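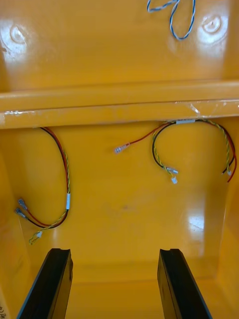
Why is a wire harness harder for a robot to pick than a hard part?
A cable changes its shape each time it is touched, so the software cannot compare it with one fixed model and must plan each pick again.

Datwood released a new version of Soren, its planning software for picking soft parts, on 1/20/19. The main change is in how the program chooses the place to grip. The older version searched for the middle of the bundle. This worked well with straight cables, but with harnesses that split into several branches it often chose a point where two wires cross.

The new version first follows each branch from its end, and only then proposes a grip. It was trained on 3154 labeled views, of which 1240 show harnesses with twisted pairs. According to Wenceslao Mansilla, who leads the planning group, the twisted pairs were the most difficult case.

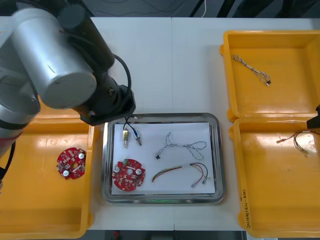

"The planner took the two colors for two separate wires, and then it lost one of them," Mansilla said. The group worked on this problem since December and changed the tracing step 14 times before they were satisfied with it.

Soren now also keeps a record of every rejected grip together with the reason, and the operator can open this record in Stotier, the company's viewer. Users of the older version can keep their bin settings, but the gripper limits must be entered again. Support for two arms sharing one work area is still at the test stage, and Datwood has not given a date for it.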